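Stondton Community Workshop
Monthly inspection checklist, May
Area: main room and store

Exits and walkways
Front door opens fully from inside: OK
Rear door: OK, but stiff at the bottom. Plane the edge before winter.
Walkway to rear door clear: NOT OK. Two boxes of Cevedero floor tiles left against the wall. Moved to the store during the check.

Electrical
Extension leads, 24 checked: 23 OK, 1 withdrawn (split sheath near the plug).
Wall sockets: OK. The one by the sink still has no label.
Pillar drill, asset no. 246: stop button works. Guard screw needs tightening again, same as last month.

Hand tools are to be checked at the table before they go back on the racks. Anything with a loose handle or a worn tip goes in the repair drawer with a tag on it. 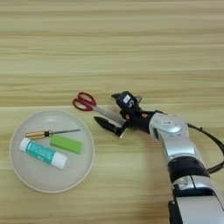

Tags are running low. Order another 500 from Vunditz, the plain card type. The plastic ones snap.

Fire
Extinguishers: gauges in the green. Bracket 43 is loose, refix.
Alarm test: heard in all rooms except the store with the door shut. Stetsiuk to quote for a second sounder.

First aid
Eyewash: in date.
Plasters: low, restock.

Result: pass with actions. Rear door and sounder to be looked at again in the next check.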